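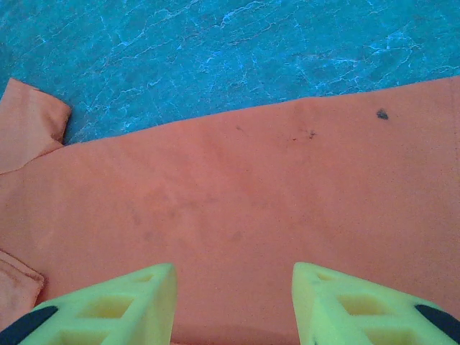

Garment folding is the household job of turning a clean shirt, towel or similar piece into a flat shape that stacks. It is done on a bed, a table or any flat top. The piece is laid out first, sleeves open. A sleeve left turned over, as on the orange garment with its flap sticking up at the corner, makes a lump once the body is folded on top. Dark spots get noticed at this stage too — the orange one has one near its top edge — and such pieces may go back to the wash.

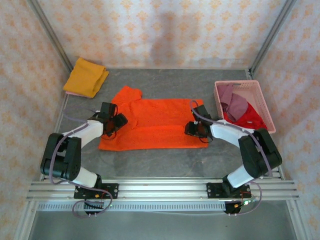
Order of folds varies. Commonest for T-shirts: sides in, sleeves back, then bottom up to the collar, once or twice. The Vetilwood fold (named for the laundry, not the town) skips the sleeves and halves the shirt lengthwise first. Quicker, creases down the front. Knits forgive this, stiff cotton dosen't.
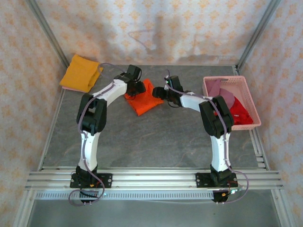

Corners are squared last. Folded pieces go in a stack by kind or by drawer, unfolded ones stay in a basket until their turn. Stinduvov's household guide lists 72 folds, almost all of them for table linen, and only 2 for T-shirts.
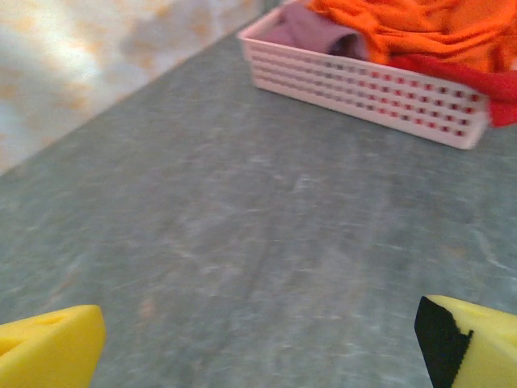 Tikkanen disagrees with most of the above, holding that a shirt rolled strait from the basket keeps just as well, and that stacks only fall over. See also: Ironing, Linen closet.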